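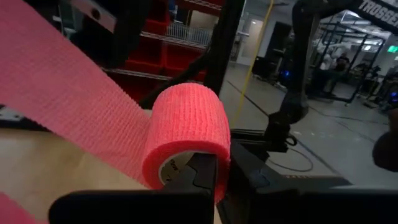
Issue 6, page 4

Evening opening is back at the Warance clinic

Good news first, because I've been sitting on it all weekend and I'm fed up with keeping quiet. The minor injuries clinic on Warance Road is going back to evening opening from October! The doors will stay open until nine, every night except Sunday, and you won't need to ring beforehand or fill in anything online. You just walk in, as we all used to before the hours were chopped.

For anyone who has moved to Skallel in the meantime, the clinic is the low brick building past the library, with the ramp at the side. It deals with cuts, sprains, burns, splinters, things in eyes and things up noses (I have a nephew, I know all about things up noses). It doesn't do chest pains or bad head knocks or anything where you'd be daft not to dial 999. For most of last year it shut at five on the dot, so if your child fell off the climbing frame after school you had a choice between a bag of frozen peas and the long drive to the hospital at Bonberg.

I've done that drive. It's not a bad road in daylight, but I did it on a wet night with a tea towel round my hand and my neighbour's satnav shouting at us to turn round, and then we sat in the waiting room until gone one in the morning. Four stitches, lovely nurse, no complaints about anybody there. But it was a cut from a tin of plums. It wanted ten minutes of somebody's time and a decent dressing, and I took up a chair that a properly poorly person could have had.

So when the petition went round in the spring I signed it at the bakery counter, same as half the town. It ended up with 2378 names on it, and I'm told a good many came from the villages out towards Sowa, where people had been hit hardest by the change. If you live up there and you don't drive, the last bus gets you down here well after five. That meant the clinic might as well have been on the moon for anyone at work or school all day.

The health board put the new hours up on its noticeboard on Monday. I went and read it for myself, as two different people had told me two different closing times. Nine o'clock is correct. The last person will be taken in at half past eight, so don't roll up at five to nine and expect to be seen. X-ray is still mornings only, I'm sorry to say. If they think you've broken something in the evening they'll strap you up and either book you in for the next day or send you on to Bonberg, depending on how it looks.

The evening hours are for a trial period to begin with, and I did ask how long that was and got a slightly woolly answer. It'll certainly run through the winter. After that they'll look at how many people have been coming in and decide whether to carry on. I don't want to nag, but if you've got something that needs looking at, do go and have it looked at! We made a lot of noise to get this back and it'd be a crying shame if the place sat quiet because everybody thought they'd be bothering someone.

Now, parking. The little car park in front is still staff only until six, after which anyone can use it. Before that you want the library side, where the first hour is free. There's a drop-off bay by the ramp if somebody can't walk far, and please, please don't leave your car in it while you pop to the shops. I've seen it done and I've muttered at the windscreen.

There's also going to be a first aid evening in the hall behind the clinic, once the new hours have settled down. I've put my name down already. It's free, it's for complete beginners, and you'll get to have a go at slings and bandaging as well as the serious stuff like choking and recovery positions. I did a first aid badge when I was ten and all I can remember is a triangle of calico and a lot of giggling, so I could do with a refresher. Apparently they use the stretchy wrap that sticks to itself these days and you don't need a safety pin at all. I'd like some of the bright pink, please, if there's any going. My niece had it on her wrist all summer after netball and I was quite jealous.

They asked me to say that children over eight are welcome if they bring a grown-up, and that there'll be squash and biscuits. Places aren't unlimited, so ask at the clinic desk and they'll write you in the book. No, you can't do it through me, I'd lose the bit of paper.

While I was at the desk I asked what people should keep in the house, and the answer was shorter than I'd expected. Plasters in a few sizes, a couple of clean dressings, a bandage, some tape, tweezers and scissors that haven't been used on wrapping paper. I came home and went through the biscuit tin under our sink, feeling rather smug until I opened it. Cough sweets, mostly. One plaster with a dinosaur on it. A tube of something that went out of date when I still had the old kitchen. So I've had a proper clear-out, and the chemist will take back any old creams and tablets if you're doing the same. Don't put them down the loo.

A few people have asked whether the Skallel clinic will open on Sundays too, as it did years ago. Not for now is what I was told. I did press the point, as Sunday is football day and that pitch by the river is like a pudding from November on, but staffing is tight and they'd rather do the six evenings well. Fair enough, I suppose. I'll ask again in the new year.

If you've got a question about the new hours, the clinic would like you to ring after ten, once the morning rush has died down. And if you were one of the ones who stood outside the supermarket with a clipboard in all that rain, thank you very much. I've still got my tin of plums, by the way. A new one. My husband opens them now.

3 comments | 6 shares

Contact the newsletter | Copyright Skallel Community News | Back to top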